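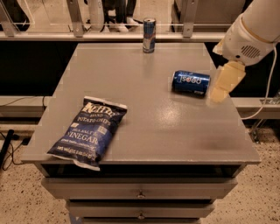

## 4. Setting up the snack point

By now your Pralden cabinet should be standing level, with its door closing quietly and its protective film peeled away (if you skipped the film, go back and do it now, it's much harder once the cabinet is full). This section covers the part most people look forward to, which is putting out the chips and the drinks and getting the whole thing ready for the people who will use it.

You'll need a soft cloth, your first delivery of snacks, and the sheet of Kallero shelf labels from the accessory envelope.

### 4.1 Preparing the top

1. Wipe the top with a cloth dampened in plain warm water, working from the back edge toward you, and dry it well. Cans slide around on a wet surface far more than you'd think.
2. Let the top stand uncovered for 12 minutes before you put anything on it.
3. Decide which side people will walk up to. We call this the front for the rest of the guide – if your cabinet can be reached from both sides, simply choose the busier one and stick with it.

**Note:** Please don't use scouring powder or the rough side of a sponge. The gray finish is tough, but it does remember scratches.

### 4.2 Putting out the snacks

1. Stand slim energy drink cans toward the back edge. They're tall for their width and tip over easily when someone reaches across them for something else.
2. Lay chip bags flat and face up at the front, so the flavor can be read without picking the bag up. It really does matter to people whether they're getting sea salt and vinegar or something milder!
3. Slide each bag back until its bottom end is fully on the top. A bag that hangs over the front edge, even slightly, will sooner or later be caught by a sleeve or a passing hip.
4. Set soda cans upright on their bases, to one side of the chips, with a hand's width between them and the side edge.
5. Fix a Kallero label in front of each kind of snack, pressing from the middle outward.

**Caution:** A soda can lying on its side can roll. Stand it up before you walk away, and if it has dropped to the floor, let it rest a good while before anybody opens it.

**Caution:** Don't stack cans on top of chip bags. You'll end up with crumbs, and they're nobody's favorite part of the bag.

### 4.3 Filling the cabinet

Keep your spares inside, with the drinks on the bottom shelf and the chips above. The two shelves clip in at any of 9 heights, and most offices find that the lower settings leave plenty of space for bags standing on end. When a fresh delivery comes, move the older packs to the front and put the new ones behind them. It takes a couple of extra minutes, and you'll be glad of it when you next check the dates.

### 4.4 Looking after it

- Straighten the top each morning and put back whatever has wandered.
- Wipe up spilled soda right away, rims and undersides of the cans included.
- Check the dates on everything inside once a month.

Replacement labels can be ordered as part number 266. For tightening the hinges, see section 5.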